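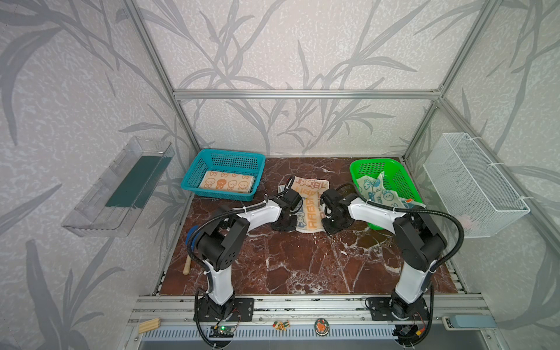
Do "hygiene rinse" products for towels do anything at all?

Posted in Laundry and Household, 11th February

My towels have started to smell sour the moment they get damp. They come out of the machine fine, they dry fine, and then one shower later they smell like a wet dog. A neighbour swears by Flelus, which is a rinse you pour into the softener drawer. The bottle claims it "resets the fibres". I have no idea what that is supposed to mean and I suspect the people who wrote it don't either. It costs more than my detergent.

I wash at 30 with liquid detergent, usually a full drum, and use softener every time. The machine is a Warora, bought secondhand, no manual. I've read that vinegar fixes it, that vinegar ruins the seals, that bicarb fixes it, and that bicarb and vinegar together fix it (I did enough chemistry at school to doubt that one). Has anyone tried the rinse and can say whether it beat doing nothing? I would prefer not to hear from anyone who sells it.

Hagos Lemma

I bought Flelus last May, used the whole bottle and wouldn't buy another. The towels smelled of the perfume for a day and then smelled of themselves again. To be fair to it, I changed nothing else, so perhaps it would do better alongside a proper wash. But then you'd have to ask which of the two was doing the work, and I know where my money would go.

What you describe is a fairly ordinary build-up. Skin oils, leftover detergent and softener sit in the loops, and a 30 wash with liquid doesn't shift much of that. Softener is the part I'd drop first. It coats the cotton, and a coated towel doesn't take up water as well, so you rub harder and it stays wet longer on the rail. I was told for years that it made towels "fluffier". Mine are fluffier without it, if you give them a good shake before hanging.

Do one hot wash with powder. Check the care label first and go as hot as it allows. Powder usually has bleach in it and liquid usually doesn't, which matters more than anything printed on the front of the pack. Don't fill the drum to the top.
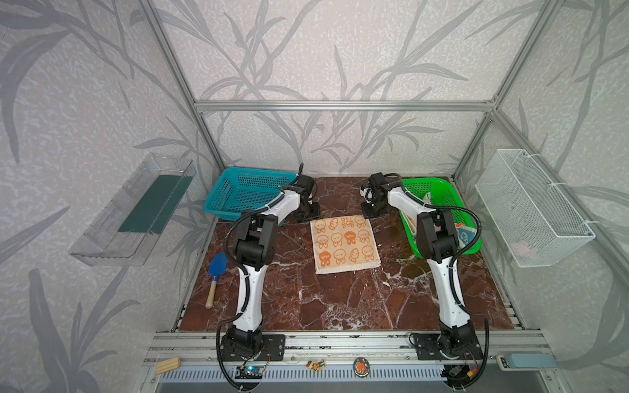 Rosângela Lins

I agree about the softener, but I wouldn't be so sure one hot wash will do it. Mine took 2, and the second only worked after I'd cleaned the machine. If you've been running everything at 30, have a look under the rubber door seal and pull the detergent drawer right out. Mine was black underneath. I'd been blaming the towels for months.

Vinegar: I've used a small cup in the rinse now and then and can't say I noticed anything except the smell of vinegar. People who are devoted to it tend to have started it the same week they started washing hotter. Never put it anywhere near bleach. With bicarb you end up with something close to salty water and a nice fizz, so your school chemistry was right.

I'd also be wary of the advice to buy new towels. I replaced a set with some from Paiva that were sold as "odour resistant", and they went sour in six weeks because I was still washing them the same way. They went back to normal when the old ones did.

What I would do, in this order:

1. Run the machine empty on its hottest programme with powder in the drum. Wipe the door seal first, and scrub the drawer with an old toothbrush.

2. Wash the towels on their own, drum no more than two thirds full, on the hottest setting the label permits. Leave out the softener and any rinse. If they still smell when damp, do it again before deciding it hasn't worked.
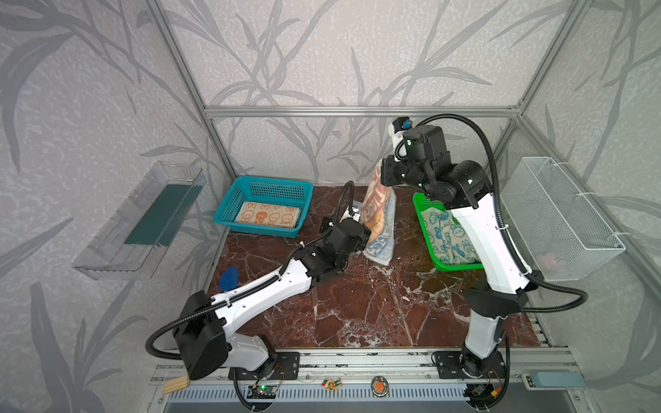 3. Dry them properly. Outside if you can, or spread over the full width of an airer with a window open. A towel folded double on a hook will still be damp in the middle at bedtime, whatever you washed it with.

4. After that, change them every three or four days and leave the machine door open between loads. I go back to a hot wash every fourth load or so and that has been enough.

If you want to test the rinse fairly, wash everything as above, then use it on half the towels and leave the other half alone. I did this with a supermarket version from Golstead. I couldn't tell them apart, and neither could my sister, who didn't know which were which. It isn't much of a study, but it's one more than I could find on the bottle.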